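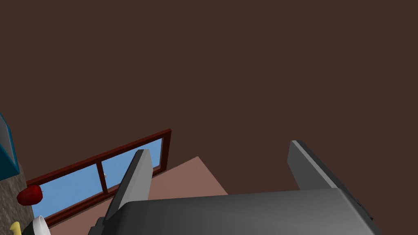 Computer rendering of a window with a dark red frame in a brown wall.

The Plunditz Trail is a long-distance footpath in a hill region once split by a closed military border. It runs 216 kilometers from the market town of Fuvine to the lakeside village of Clisosus and is normally divided into 38 marked stages, many of them short. Promoters describe it as a "peace trail" that follows old shepherd routes. Both parts of that description have been disputed.

Origins

The standard account, repeated in most brochures, holds that the path was first walked end to end by the surveyor Elias Sayegh, who is said to have followed grazing tracks used for centuries. Sayegh's own notebooks support only part of this. They cover the northern half in detail, then stop at the Eglītis saddle in November, with a remark about snow and a bad knee. No later notebook has been found, and the claim that he reached Clisosus rests on a speech given at the opening of the trail.

The age of the route is also uncertain. The historian Teodora Angelovski compared the trail with land maps drawn before the border closed and found that long sections match no earlier path. Several of them follow supply roads cut by army engineers. The signs along these sections still call them shepherd tracks.

Route

From Fuvine the trail climbs through beech woods to open pasture and stays high until the Eglītis saddle, the usual halfway stop. The southern half is lower, hotter and less well marked. Water is the main difficulty. The official map shows springs on nearly every stage, but a number of these are seasonal, and walkers in late summer have reported carrying water for two days at a time.

Times on the signposts should be treated with caution. They were worked out for the downhill direction and then printed on the signs facing both ways.

The border section

The stages nearest the former border are the most heavily advertised. Concrete lookout posts remain on two of the summits, and one has been fitted out as an unstaffed shelter with 2 bunks. The trail authority states that the ground on either side of the path has been cleared of mines. It has not published the clearance records, and local guides continue to tell their groups to stay on the path.

Economic effects

The trail was funded on the promise that it would bring income to villages that had lost most of their young people. A study commissioned by the authority credited it with 50 new guesthouses. Ghazala Farooqui, an economist who reviewed the study, noted that the total included houses that had been renting rooms before the trail opened, and others in Fuvine that mostly serve the road trade. She did find real gains in the villages below the saddle, where a bakery and a bus service had returned.

The hiking writer Ezequiel Rivas has argued that visitor figures are inflated as well, as they come from counters at the Fuvine trailhead, where day visitors pass the same gate twice. The authority has said it corrects for this but has not explained how.

Name

Plunditz is usually said to mean "open gate" in the local dialect. Najwa Matar, who compiled a glossary of the dialect, lists no such word.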